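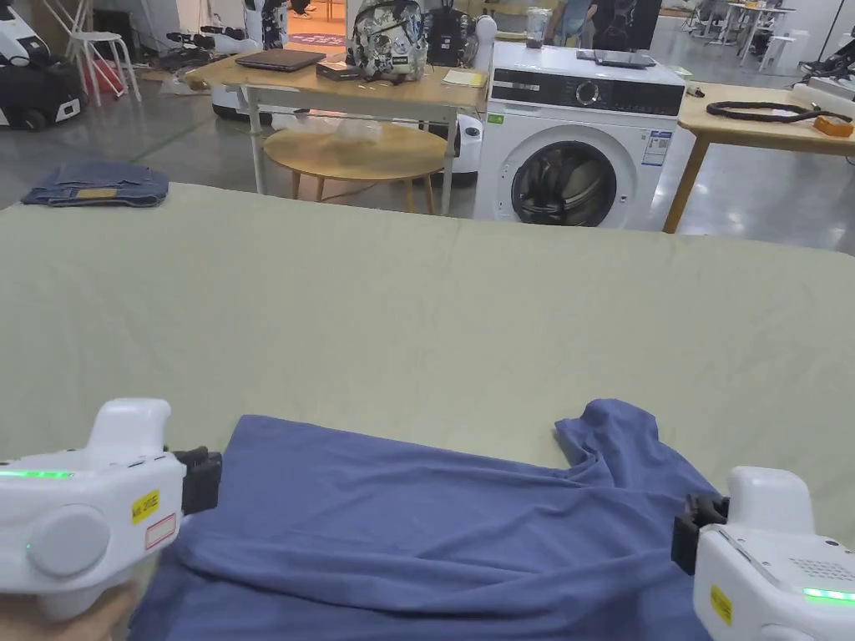

About Iltitz

Iltitz is a wash-and-fold laundry on Gökçe Street in Fesadton, and it's also a small folding school, which surprises people who come in with a bag of towels and find a class going on. We've been doing both for long enough now that we forget it's an unusual pairing. To us it has always seemed natural enough. If you spend your days folding other people's clothes you end up with opinions about it, and once you have opinions you want to share them with anybody who'll stand still.

There were two of us to begin with, sisters, with a rented shopfront and a kitchen table that was much too small. We took in shirts and school uniforms from the neighbours and folded them at night with the radio on. Our mother did all the ironing in those first months and was paid in soup. The name Iltitz was hers before she married, and she pretended to be embarrassed when we painted it on the window, but she walked past an awful lot that week for someone who was embarrassed.

These days we look after the washing of 321 households, along with a couple of guest houses, a physio clinic and the under-twelves soccer club, whose socks deserve a page of their own. We wash, we dry, we fold, and we send everything home in a paper parcel tied with cotton tape. If you'd rather have your own basket back, just say so when you drop off and we'll write it on your card.

What we fold on

Visitors always ask about the green cloth. Our big table has been dressed in that pale sage colour for years, and we're fonder of it than anyone should be of a tablecloth. A bare tabletop lets a T-shirt slide about while you're trying to square up the shoulders, and a cloth gives it something to hold on to. It's kind on the eyes too, over a long afternoon. Blue clothes show up nicely against it, and a stray white sock has nowhere to hide. It does wrinkle a little, and the far edge never hangs quite straight. We've made our peace with that.

The room behind it is bigger than we need and has a polished grey floor that we're forever sweeping for lint. We like having the space. You can shake out a double sheet without hitting anybody, and you can walk right round the table to get at a corner, and on class nights people can stand back and have a look at what their neighbour is doing (and copy it, which we encourage).

How we like a T-shirt done

Most of our work is ordinary, everyday clothing, and the T-shirt is at the heart of it. People bring them to us in a lump, inside out, one sleeve swallowed by the body, and there's a real pleasure in getting one from that to a flat little rectangle. We start every new student on a plain one with no print, in a good solid colour, and it goes like this.

Lay it front down and find the hem first. Everybody reaches for the neckline, and then they're chasing the rest of the shirt all over the table. Pinch the near edge in two places, a good hand's width in from each side seam, lift it just clear of the cloth, and let it drop while you draw it towards you. Most of the creases will fall out on their own. Sleeves in next, then the sides, then up from the bottom in thirds. Run your palm over it once and leave it alone. Fussing makes it worse.

Jeans we do along the leg and then up, finishing with the waistband on top so the patch is showing. Plenty of people like them the other way round and we've had some lively talks about it over tea. Our reasoning is that when you open a drawer with five pairs of blue denim in it, the patch is how you tell them apart.

Sheets are a subject of their own. We teach them in the second class and never in the first, having learned that lesson the hard way with a room full of tired parents and one fitted king. 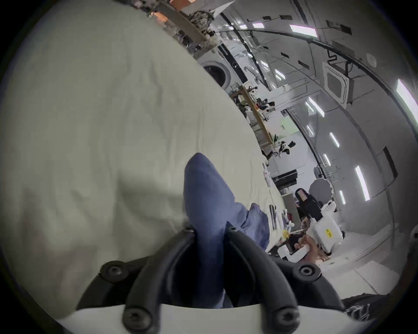
Rosalind Tharby

I'm the younger of the two sisters and the one who writes these pages, so any spelling mistakes are mine and any good sense is probably hers. My favourite job in the whole place is the mixed load. A pale bed sheet with one small blue thing riding on top of it is the sort of sight that has me reaching over before I've got my coat off. Take the small pieces away first, always! Once the sheet is moving you'll lose a child's sock or a face cloth into a fold, and it will turn up weeks later in somebody else's linen cupboard, and then there are phone calls.

I also run the sorting side, and I keep the odd-sock drawer, which you are very welcome to come and look through. Last July we had our busiest month yet and folded 1725 T-shirts. I know the number only from my tally sheet, which my sister thinks is a silly thing to keep and which she asks to see every Friday.

Our classes

We run folding classes in the evening for anyone who'd like to come. Some people are setting up their first home, some have had a new baby and are drowning in tiny singlets, and some just want a quiet couple of hours doing something useful with their hands. Each class is 2 hours long, with a break in the middle for a cuppa. Bring a bag of your own clean clothes if you can. We have spares here, but it's much nicer to go home with your own drawers half done.

The one fold we can claim as ours is the Femetti, a tuck at the hem that lets a T-shirt stand up on its edge in a drawer. It's named after the brand of biscuit tin we first lined the shirts up in. It takes a few tries to learn and after that your hands do it for you. Children pick it up faster than their parents, so do bring them if they're keen.

Dropping off and picking up

Come in by the Gökçe Street door. The bell sticks, so give it a proper push. Please check your pockets for tissues, coins and lip balm, and turn dark jeans inside out if you'd like the colour kept. Everyday loads are ready the next working day, and doonas take a bit longer. If something matters a great deal to you, a christening gown or your grandad's jumper, tell us at the counter and we'll do it by hand and fold it separately.

Page updated Saturday, February 25, 2023

Search this site
Type a word and press enter
Search

You might also like
Fitted sheets, slowly
What to do with one odd sock
Prices and parcel sizes
Evening classes at Fesadton
The Femetti fold, step by step
Caring for dark denim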